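4.2 Building and using the hand-held gripper

We built the Jilberg gripper in a shared workshop, on evenings when a bench was free, and we want to describe the build in some detail. It was great fun to make, and much of what we learned about grasping came from having the thing in our own hands. The design goal was simple: a person should be able to pick up household objects with the same fingers the Tikerar arm carries, while a camera on the tool looks at the fingertips from the same spot as the one on the arm. If the two views match, anything a person can show with the tool is something the arm has a fair chance of learning.

The first version had 64 parts, counting every screw and washer. Version three, which we use throughout this paper, has 59, and the ones we dropped were mostly spacers that we kept losing under the bench. The two fingers swing on black links with brass-colored bushings at the pivots. We tried running the links without bushings for a while, and the fingers became sloppy so quickly that we went back within a week. The flat pads at the ends are held on by small screws and can be swapped in a couple of minutes, which made it easy (and very tempting!) to keep trying new shapes.

Cans turned out to be our favorite test object. They are smooth, they shine under almost any lamp, and an empty one dents if you squeeze carelessly, so a bad grasp tends to leave evidence. We paired them with open plastic containers because putting one thing inside another asks for two quite different kinds of aim: the fingers must first close squarely on the can, and later they must clear the rim.

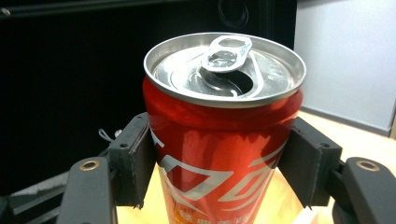
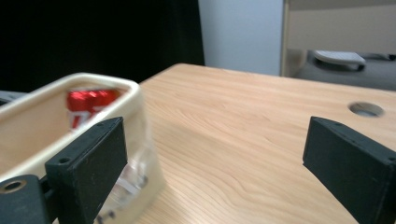 Figure 3. Views from the camera on the hand-held gripper. First view: an opened red can between the two finger pads. Second view: a red can on its side inside a cream-colored container, with the left finger against the outside of the container.

The two views in Figure 3 show why we care so much about where the camera sits. With a can between the pads, both contact areas are in sight, and small changes in how the pads meet the curved side can be read straight from the image. With a container in front of the tool, the wall and rim take up a good part of the view, and the can is seen only in part. We first thought of this as a flaw and moved the camera up by 13 mm to look over the rim. The rim view improved, but the fingertips became so small that grasps suffered, and we moved it back.

In all we recorded 157 demonstrations with version three, each one a short handling of a can, a container, or both. The Varela training code took them without any changes to the file layout, a lovely surprise after the trouble we had with version one. Section 4.3 covers how the recordings were trimmed and how we matched finger opening on the tool to finger opening on the arm.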